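Trunau 43-piece dinner set, white

We bought the Trunau set in March to replace a mix of plates we had picked up over the years. I have used it every day since then, and this is how it has held up.

The box is heavy. Ours came by courier from Ghasemi, a small homeware shop that sells online, and the driver left it on the step, so get someone to help you lift it. Each plate sits in its own card sleeve. One side bowl was chipped on arrival. I sent a picture to the shop and Rochelle Katene in their returns team posted a new one, which took six days.

You get dinner plates, side plates, two sizes of bowl, mugs, and a few serving pieces. The dinner plates are round with a narrow rim. They are a bit flatter than I like, and a runny curry will find the edge if you carry it carelessly. For anything with sauce I now use the larger bowls, which are wide enough for pasta and a good weight in the hand.
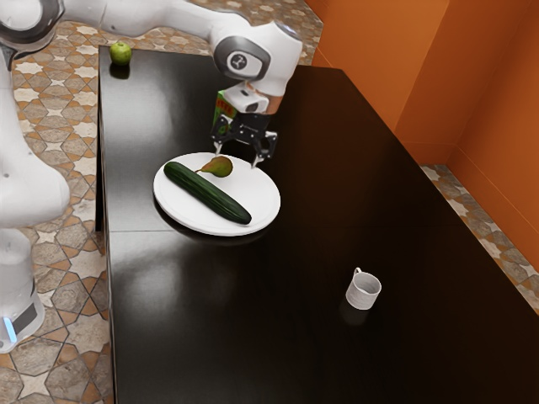
Washing up has been easy. Everything goes in the dishwasher at the normal setting and the glaze still looks even. The mugs have a hollow in the base that collects water, so they need tipping before you put them away. After a month or so I noticed grey marks from cutlery on the dinner plates. A paste of bicarbonate of soda took most of them off, though they do come back. My old Plarnasano plates marked in the same way, only more slowly.

The set is microwave safe according to the leaflet. The plates stay cool enough to hold after two minutes. The small bowls do not, and I would use a cloth.

Stacking matters in our kitchen, where the cupboard is shallow. The dinner plates stack low and steady. The mugs do not stack at all and take up most of a shelf — I have hung half of them on hooks instead. The big serving dish is too long for the cupboard and lives on top of the fridge.

I paid £200 for the lot. Flarolora do a similar white set for less, but with thinner plates and no serving dish. My neighbour Tobiloba Ekwueme has that one and has broken two side plates in a year. We have dropped one Trunau mug on a tiled floor and it lost its handle, so they are not proof against everything.

Spare pieces are sold singly, apart from the serving dish. I ordered a mug to replace the broken one and the white is a close match, very slightly warmer than the rest.

Four stars. I would have given five with deeper dinner plates and a mug that drains properly.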